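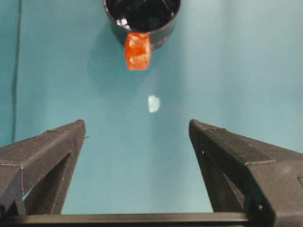 Quitar la cal del hervidor

Con agua dura, el hervidor cría una costra blanca en el fondo en pocas semanas. Se limpia con vinagre o con ácido cítrico en polvo.

Mezcle agua y vinagre blanco a partes iguales, hasta cubrir la costra. Lleve a ebullición, apague y deje reposar media hora. Vacíe, enjuague y hierva agua limpia dos veces antes de volver a usarlo.

El ácido cítrico huele menos. Basta una cucharada por litro. El de Maltia viene en bolsa y se disuelve bien en agua templada.

Tazas y vasos oscuros

En los colores oscuros la cal se nota más. Frote con un paño mojado en vinagre, aclare y seque enseguida. No use estropajo en los de plástico.

Cada cuánto

Una vez al mes si se usa a diario. En mayo conviene repasar también la cafetera y la plancha.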